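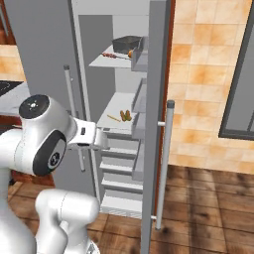

Titholm is a planner. It takes a request such as "put the fruit away" and turns it into a list of movements a robot arm can carry out, and it has spent most of its short life in kitchens that exist only on a computer. Urio, the firm that makes it, has two rooms above a tile shop in Gudwood and no kitchen at all, unless you count the kettle.

Derek Parsons wrote the first version in December. He had worked on warehouse software before that and expected homes to be easier, as the loads are lighter. "In a warehouse a shelf is a shelf," he says. "You reach in from the front and come out the same way. A fridge has a door that gets in your way on the way in and again on the way out, and then it has trays on the inside of the door."

The door trays caused most of the early trouble. Titholm plans with simplified shapes, and the first version treated an open door as a flat slab. The arm would find a neat path out of the cabinet and clip a tray with its elbow. Parsons was watching the gripper, as everybody does, and took two days to spot it. The elbow on an arm like this sticks out a good deal further than you think when the hand is inside something.

Sevim Sarıgül rebuilt the collision model. Her version gives every tray its own box and checks the whole arm along the path, joint by joint, where the old one checked a handful of points. It is slower. A typical plan went from 7 seconds to 13, and there was an argument over that which has not entirely finished.

Perception is handled separately. The simulator knows exactly where everything is, so it would be easy to hand that straight to the planner, and for a while they did. Tia Bellamy put a stop to it. Her part of the program takes only what a camera would see and guesses at the rest, with a figure for how sure it is. Flat pans are fine. Thin things are not. A skewer lying across a shelf can vanish from one view and come back in the next as two short sticks, and small food next to a pan tends to be read as part of the pan.

When the guess is poor, Titholm now asks for another look before it moves. That means shifting the arm, taking a second view and joining the two. Bellamy would like it to ask more often. Parsons would like it to get on with the job.

The test set stands at 186 fridge layouts. Wayne Catterall makes them by hand, one after another, and puts food where people put it, half on top of other food. A script could turn out thousands, he says, but his script kept lining things up. Of his layouts, 56 are marked as hard, and these are run every night. The results are on a plain web page with green and red squares, and the first person in each morning reads out the reds.

Lately the reds have mostly been one fault. The arm reaches the right shelf, stops short of the edge and waits -- the planner has found a way in but cannot find a way out while holding anything. Sarıgül's fix is to plan the exit first and work backwards. It has cleared some of the squares and turned a few green ones red, and she is still going through those.

The first outside customer is Solluvetti, which fits out kitchens for people who have trouble reaching and lifting. Dorothy Fothergill runs its trials and has visited Gudwood twice. She was less interested in speed than the team had expected. What she wanted was a stop that left the arm somewhere sensible, clear of the door, so that a person could get at their own milk. Titholm had a stop already, but it froze the arm wherever it happened to be. The new one backs out along the path it came in by, and Fothergill has asked for it to be tried on all of Catterall's hard layouts before she signs anything.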